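Storing wine at home without a cellar
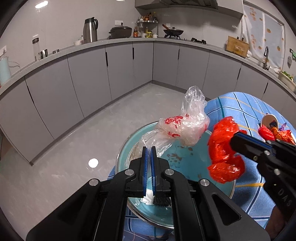
Where should an opened bottle of red wine be kept overnight?
In the fridge, stoppered and upright, and taken out half an hour before it is poured.

The same treatment suits white, rosé and still cider. Cold slows oxidation whatever the colour of the wine, and a red left on the worktop beside the cooker will taste flat by the following evening. Standing the bottle upright keeps the surface exposed to air as small as the bottle allows. Half a bottle keeps better if it is decanted into a clean half-size bottle and filled to the neck.

Choosing a spot for unopened bottles

Steady temperature matters more than low temperature. A cupboard on an inside wall, at floor level, is usually the best place in a small house. The worst is the rack built into the gap above the fridge, which receives warm air from the condenser all day and a fair amount of vibration as well. The space under the stairs is good if no heating pipes run through it. Check with a hand on the wall in December, when the boiler is working.

Put a cheap maximum/minimum thermometer in the cupboard and leave it for 48 hours before moving any bottles in. A swing of up to 5 degrees between the two readings is acceptable for wine that will be drunk within the year. If the swing is larger, try a lower shelf or line the door with cork sheet. I use a Laitinen thermometer with a probe on a lead, so the display can be read without opening the door – any model with a memory will do the job.

Light is the other consideration. Clear glass gives very little protection, and sparkling wine in clear bottles is the first to suffer. Leave those in their carton or wrap them in brown paper.

Lying down or standing up

Natural corks need to stay moist, so lay those bottles flat. Screw caps and crown caps can stand. Sparkling wine can be stored either way. Fortified wines with a stopper cork should stand, as the spirit attacks the cork over time. Cider with a wired cork is best upright, so that any sediment gathers in the base and stays there when the bottle is poured.

A plain timber rack is adequate. If you are building one, allow 100 mm square per opening for ordinary bottles and a little more for Burgundy and sparkling shapes. Fix the rack to the wall at the top. Hervé Arnaud, who fitted mine, also put a 2 mm packing strip under the front rail to tip the bottles slightly backwards, and nothing has crept forward since.

Getting out a broken cork

1. Stop turning as soon as the cork splits. Back the screw out slowly.
2. Hold the bottle at a slant and put the screw in again at an angle, so that it bites against the side of the neck.
3. Draw it gently, keeping light pressure towards the glass.
4. If it crumbles, push the remains into the bottle and pour the wine through a fine strainer into a jug.

A two-pronged opener is better than a screw for old corks. The Katard one has thin blades and takes some practice. Start with the longer prong and rock it down, then twist and pull together. Do not use it on a loose cork, as the prongs will push it in.

Cleaning decanters and narrow necks

Avoid washing-up liquid, which clings to the glass and is hard to rinse away. Hot tap water is enough if the decanter is rinsed the same night. For a purple stain in the base, add a tablespoon of bicarbonate of soda and a cup of warm water, swirl, and leave it for an hour. Steel cleaning beads also work and can be used again, provided they are dried on a tray before they go back in the tub.

Dry the decanter upside down on a stand with an air gap beneath the mouth. A folded tea towel traps damp air inside and the glass dries cloudy. Lino Messina, at the wine merchant's in Clendville, rolls a sheet of kitchen paper into a tight wick and leaves it hanging in the neck overnight.

Labels and records

Write the purchase date on a paper neck tag in pencil. Ink runs in a damp cupboard. A notebook hung inside the door is quicker to keep up than a spreadsheet – one line per bottle, crossed out when it is opened.

Removing labels for reuse: fill the bottle with hot tap water, wait ten minutes, then lift one corner with a blunt knife. Older paste labels come off after a soak in cold water.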